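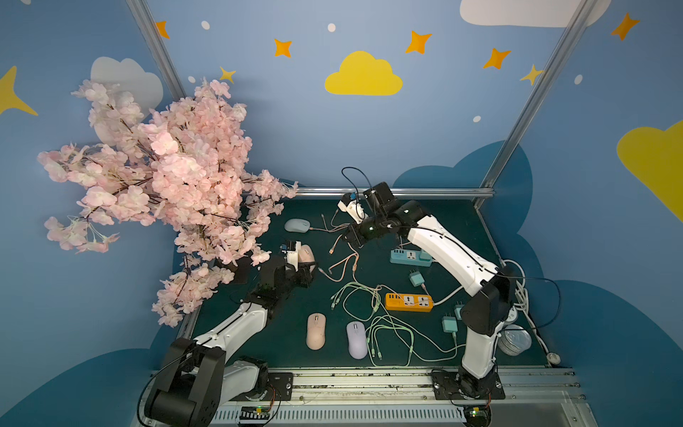 Ich habe gerade mein drittes Ehrenamtsjahr im Digitalisieren alter Todesanzeigen angefangen und muss euch davon erzählen, weil ich immer noch jeden Abend mit so einem Grinsen vom Scanner aufstehe. Thread, wird länger 🧵

Es geht um den Nachlass der Druckerei Babalola in Prenmont. Die haben jahrzehntelang Trauerkarten, Sterbebildchen und Anzeigen für die ganze Gegend gesetzt, und von fast allem wurde ein Belegexemplar aufgehoben. In Schuhkartons! Nach Kirchspielen sortiert, manchmal nach Straßen, einmal nach Farbe des Trauerrands.

27 Kartons sind es, und wir sind mit dem dritten durch. Ja, ich weiß. Aber in einem Karton stecken halt gern mal 200 Karten, und jede wird vorne und hinten gescannt, abgetippt und verschlagwortet. Die Rückseiten sind sowieso das Beste.

Auf den Rückseiten hat nämlich der Setzer notiert, was noch geändert werden sollte. "Bäckermeister, nicht Bäcker." "Die Schwester in Dodham auch nennen!!" Zwei Ausrufezeichen mit Bleistift, und ich sitze da und will sofort wissen, wer die Schwester in Dodham fast vergessen hätte.

Was mich total überrascht hat: wie verschieden der Ton von Ort zu Ort ist. In Prenmont heißt es fast immer "nach langem, geduldig ertragenem Leiden". In Grendodthorpe, ein paar Kilometer weiter, steht da lieber "ging heim" und dann kommt direkt der Beruf. Gleiche Druckerei, gleiche Schrift, ganz andere Sprache.

Und die Berufe!! Torfstecher, Weißnäherin, Schleusenwärter, Lohndrescher. Eine Frau wird als "Hebamme und Imkerin" verabschiedet, und darunter steht, dass man von Kranzspenden absehen und lieber etwas Blühendes in den eigenen Garten setzen möge. Die Karte hängt jetzt als Kopie über meinem Schreibtisch.

Falls ihr selbst solche Kärtchen in Gesangbüchern oder Küchenschubladen habt, ein paar Sachen, die ich gern früher gewusst hätte:

Bitte nicht laminieren. Bitte keine Klebestreifen, auch nicht die "säurefreien" aus dem Bastelladen. Säurefreie Papierumschläge reichen völlig, stehend in einer Schachtel, dunkel und trocken. Beschriften mit weichem Bleistift, und zwar den Umschlag.

Beim Scannen nehme ich 600 dpi in Farbe, auch bei Schwarzweiß. Vergilbung, Stempel, Bleistift, das geht in Graustufen alles ineinander über. Und immer beide Seiten, auch wenn hinten "nichts" ist. Bei 23 Karten aus dem zweiten Karton sah ich mit bloßem Auge nichts und auf dem Scan dann blasse Notizen. Ich bin fast vom Stuhl gefallen.

Beim Abtippen bleibt jeder Fehler drin. Wenn da "Prenmonnt" steht, dann steht da "Prenmonnt", und die richtige Schreibweise kommt in ein eigenes Feld. Sonst findet man später entweder den Ort nicht oder das Original nicht.

Ich werde oft gefragt, ob das nicht traurig ist, den ganzen Abend Todesanzeigen. Manchmal schon. Bei den Kindern mache ich eine Pause und koche mir Tee. Aber meistens lerne ich Leute kennen! Einen Mann, der 3 Chöre gleichzeitig geleitet hat. Eine Wirtin, für die der gesamte Kegelclub eine eigene Karte drucken ließ, mit Vereinsabzeichen.

Kleiner Nebenschauplatz: Ornamente. Die Druckerei hatte anscheinend nur wenige Zierstücke, und ich erkenne sie inzwischen wie alte Bekannte. Der Palmzweig mit der abgebrochenen Spitze taucht in jedem Karton auf. Wenn er auf einer undatierten Karte ist, kann ich sie schon mal grob einsortieren, weil die Spitze irgendwann noch dran war 😄

Nächster Karton ist Dodham, A bis K. Ich hoffe ja sehr auf die Schwester. Wer Familie aus der Ecke hat: schreibt mir gern die Nachnamen, ich halte die Augen offen und melde mich, wenn was auftaucht. Ab Dezember habe ich auch wieder mehr Abende frei dafür.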